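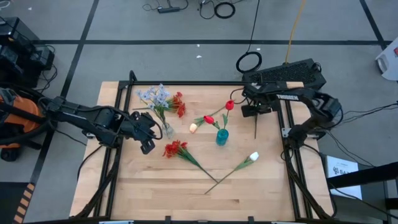 Submitted by the Enano Project Team, Senior Design Sequence
Department of Mechanical and Electrical Engineering, Zadgate Technical College
Final Report, November

Summary

The Enano project was proposed as a two-semester study of flower handling with a pair of tabletop robot arms. The team was asked to build a repeatable task in which artificial stems are picked up from a flat surface and placed upright in a narrow vase, and to report the success rate under fixed conditions. The work was carried out in the Zeman Laboratory under the supervision of the department.

1. Background

Arranging cut stems is slow work for a machine. The stems are thin, the blooms are wide and light, and the opening of the vase is small compared with the error that builds up along an arm. A previous student team worked with rigid wooden dowels and reached a high success rate, but its report recommended that later groups move to objects that bend and do not keep the same shape from one grasp to the next. Artificial flowers were chosen for this purpose. They can be handled many times without wilting and can be replaced at low cost.

2. Workspace

The two arms face a light wooden tabletop bordered by black aluminum rails. Two vases are used, one small and of clear glass and one small and teal-blue. The glass vase stands near a far corner and holds the pale blue-lavender bouquet, while the teal vase stands in the middle of the table. Red and white tulips and a spray with ruffled red blooms make up the loose stock. Stems may cross one another at the start of a trial, and the team kept crossed stems in the test plan because they were the most frequent cause of failure in early runs.

3. Method

Control software was written by the team and named Prendis. It records the joint positions of both arms while a student guides them through the task, and a model is then trained on the recordings. The team collected 300 demonstrations in the first semester. Of these, 17 were discarded after review for dropped connections or incomplete camera data.

Each evaluation set consisted of 20 trials. A trial was scored as a success if the stem stood in the teal vase without support and the vase remained upright. Partial credit was not given. Across all versions of the model, the team logged 1,323 trials.

4. Results

The first version of the model placed a single tulip in 11 of 20 trials. The final version did so in 17 of 20. Results with crossed stems were lower, and the final version succeeded in 8 of 20. Most failures fell into one of two groups. In the first, the gripper closed on both stems and lifted them together. In the second, the stem turned in the fingers during the lift and reached the vase at too steep an angle to enter.

The ruffled spray was not placed successfully in any evaluation set. Its branches caught on the rim of the vase, and the task was removed from the schedule before the final evaluation.

5. Recommendations

Softer finger pads should be tested before further demonstrations are collected. Vase positions should be marked on the tabletop so that they can be restored after cleaning. The team also recommends that the next group record crossed-stem demonstrations separately from single-stem demonstrations, as the two were stored together in Prendis and had to be sorted by hand.

All recordings, scoring sheets and source files have been transferred to the Zeman Laboratory archive and are available to enrolled students on request.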